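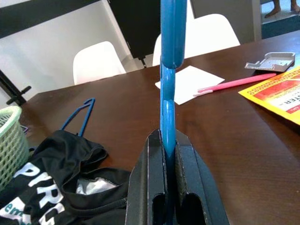

Perchas: cuáles quedarse y cuáles fuera

Voy rápido que tengo la ropa encima de la cama. Cambio de armario, toca. Apunto lo que me funciona a mí, en el orden en que lo hago.

Las de plástico, para camisetas y blusas. Baratas, se lavan en un momento. Las de alambre de la tintorería, fuera, marcan los hombros y acaban manchando de óxido. Una o dos guardo para desatascar cosas, el resto al punto limpio.

Las de madera solo para abrigos y americanas. Pesan, ocupan, pero el hombro queda bien.

Lavar las perchas. Sí, se lavan. Agua templada, un chorrito de jabón de platos, trapo, secar. El polvo se queda en la curva de arriba y luego pasa al cuello de la camisa blanca. Una vez al año, yo en febrero.

Que no se resbalen los tirantes

Goma elástica en cada extremo, dos vueltas. O un limpiapipas enrollado. O un cordoncito de silicona caliente, dejar secar toda la noche antes de colgar nada, que si no se pega (blusa de seda, no digo más).

Los jerséis gordos NO se cuelgan. Doblados en balda. Si no hay sitio, se dobla el jersey a lo largo, se pone la percha encima con el gancho en la axila y se pasan mangas y cuerpo por encima de la barra. Asi no da de sí.

Pantalones

Por la raya y con un trozo de cartón en la barra, el tubo del papel de cocina abierto a lo largo va perfecto. Sin marca en la rodilla.

Olor a cerrado

Vaciar todo. Pasar trapo con agua y vinagre: 400 ml de agua, un buen chorro de vinagre blanco. Puertas abiertas toda la tarde. Bicarbonato en un vaso en el fondo, cambiarlo cuando se apelmace. La lavanda huele bien pero al armario del pasillo no le hizo nada.

Polillas: cedro, lijarlo un poco cada temporada, si no deja de oler. Y guardar la lana LIMPIA, que van a las manchas.

Cuánta ropa por barra

Dejar hueco para meter la mano entre prenda y prenda. Si hay que empujar, sobra ropa. Mi truco: todos los ganchos al revés en septiembre, lo que me pongo vuelve al derecho. En primavera lo que sigue del revés se va a la bolsa. El año pasado salieron 8 prendas, cuatro con la etiqueta puesta, qué vergüenza.

Perchas rotas

El plástico partido por el gancho no tiene arreglo bueno, el pegamento aguanta una camiseta y poco más. Pero si lo roto es la barra de abajo, cortar lo que sobra, lijar la punta, y sirve para pañuelos y cinturones.

Me falta lo de los zapatos. Tengo la mitad escrita en un papel y no lo encuetro. Lo subo en cuanto aparezca, con lo de las cajas y las hormas de periódico.

Actualizado el 31 de agosto de 2018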